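Hardware shop in Clunditz to lend out tools from December

Gagnon, the old hardware shop in Clunditz, will start a lending shelf for household tools in December. People who live in the town or in nearby Pramel can borrow up to 3 items at a time, free of charge, for one week.

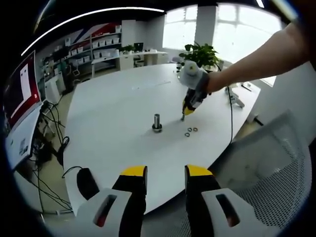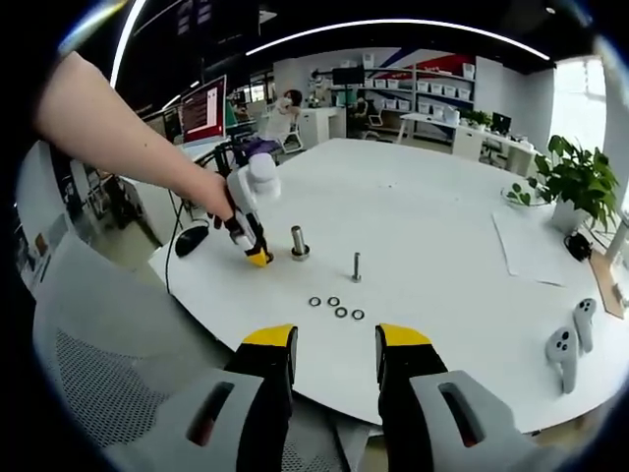
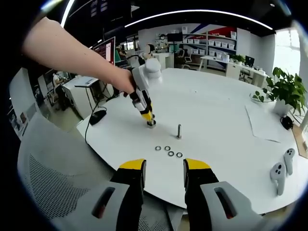 A bolt and washers on a white table in the second picture. Photos: Fakitcombe Press Service

The shelf opens with 300 tools, among them drills, sanders, spirit levels and two wallpaper tables. Most were given by local families after a call in the spring. The town has added 4,000 euros for repairs and for new plugs and cables.

"Many people need a drill for one afternoon in the year," said Wayne Després, who runs the shop. "Then it lies in the cellar."

Borrowers must show a proof of address and leave a telephone number. Small parts such as screws, bolts and washers are not lent but can be bought singly, as before — the shop keeps its old drawers for them. The shelf is open until six in the evening.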